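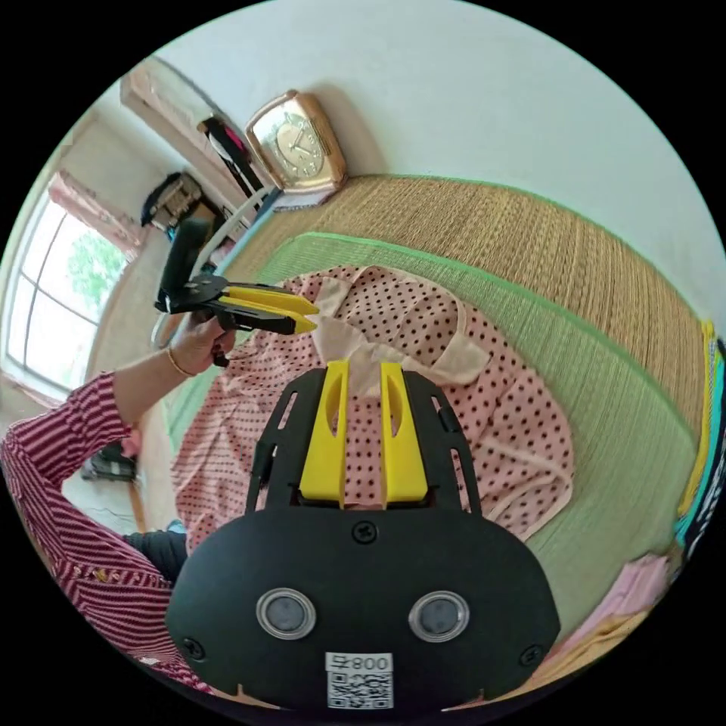
Spotty pyjama top on the mat, collar end nearest. First go at folding flat.

Forum index > Laundry and Linen > Folding and storage
Thread: Folding pyjamas on a tatami mat, is it worth the bother?

tansylane
Posts: 345
I've been reading the Vumley folding guide and I'm not convinced. It says soft nightwear should always be folded on a firm woven surface and never on a bed, as the bed "steals the crease". So I've been doing mine on a tatami mat. The top in my picture is the pink one with the brown spots and the plain peachy collar. The collar won't lie down. The guide tells you to fold the sleeves in behind, then the hem up in thirds, and you're meant to end up with something that stands on its edge in a drawer. Mine doesn't stand. It leans on its neighbour and then slides down the back.
Has anyone got this to work with a proper collared top, or is it only good for T-shirts?

mugwort_9
Posts: 1615
T-shirts only. I've said this in every folding thread since I joined. A collar is thicker than the rest so the bundle is always going to be a wedge. You can't fold your way out of a wedge.

penfold_lou
Posts: 88
Disagree with mugwort (again, sorry). I do collared pyjamas this way every week and they stand up fine. Button the top and the third button, turn it face down, smooth from the middle out. The collar stays up as if it was on a shop shelf. Don't press it flat or you get exactly what tansylane has got.

mugwort_9
Face down with the buttons done up takes twice as long. For pyjamas. Which you then sleep in.

penfold_lou
It takes me less time than you take to write a post about it.

hobnail
Posts: 212
Can I ask about the mat? I looked at the Atby ones and they wanted 400 for a set, and for that money I'd want it to do the folding. Does the weave catch on thin cotton? I'd have thought a border like that would leave a ridge as well, if the cloth is lying across it.

tansylane
No catching so far, but mine are quite ordinary cotton. I do think the guide is overselling it. I tried the same top on the kitchen table straight after and couldn't tell the two bundles apart. The mat is kinder on the knees, I'll give it that. I didn't buy it for folding, either, it was already there.

hobnail
So the firm surface bit is true and the woven bit is there to sell mats. Thought so.

penfold_lou
That's a bit harsh. Smooth tables let the cloth skate about. I notice it most with the second sleeve, when you bring it over and the first one creeps back out.

drizzlecap
Posts: 57
Has anybody used the Cornance folding board? It's a plastic thing with flaps. I was given one and it made very tidy squares out of everything except pyjamas, as the trim on mine is stiffer than the cloth and it won't go where the flap wants it. Went back in its box in August.

mugwort_9
Every one of those boards ends up back in its box. My sister-in-law has two.

tansylane
Trim might be my trouble too. There's plain pink trim along the seams on this one, and round a panel that looks like a pocket. When I fold in thirds one of the folds lands right on it. I'm going to try halves, even if Vumley says halves are for towels.

And then what do you all do with the small bits? Anything long and narrow, I mean. I've been picking it up by one end and letting the rest bunch over, and then it won't roll.

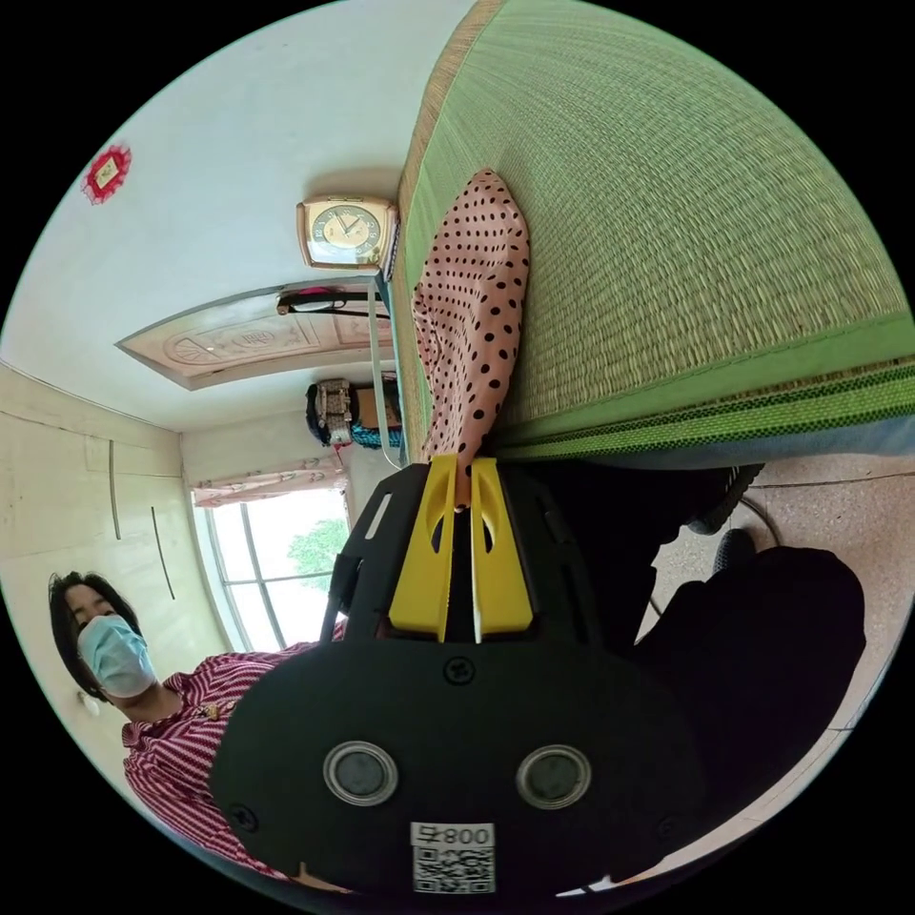

The guide says to roll from the closed end, but with something that soft you get a sausage with a tail. I've tried it tight and I've tried it slack. Slack looked better and came undone in the drawer by the next morning.

penfold_lou
Fold it in half longways first, then roll. Tuck the tail into the last turn. If it still comes undone, it's too slippery to roll and you should lay it flat on top.

hobnail
Or put it in with the pyjamas it matches. Lay it inside the top before you make the last fold and it's all one bundle. Saves hunting for it at bedtime.

mugwort_9
Now that I would do. First sensible thing in the thread.

drizzlecap
Doesn't that make the wedge worse?

mugwort_9
Not if it goes at the hem end. It evens it up, if anything.

tansylane
Right, tried hobnail's way with halves. It stands, more or less, with an Arruda box on one side to hold it up. Without the box it still goes over. I'm not calling that a success and I don't think the guide should either, the drawer in their photos is packed so full that nothing could fall down if it wanted to.

penfold_lou
Did you button it?

tansylane
Top one only.

penfold_lou
Top AND third. I did say.

tansylane
Fine. Will do it again tonight with both and report back.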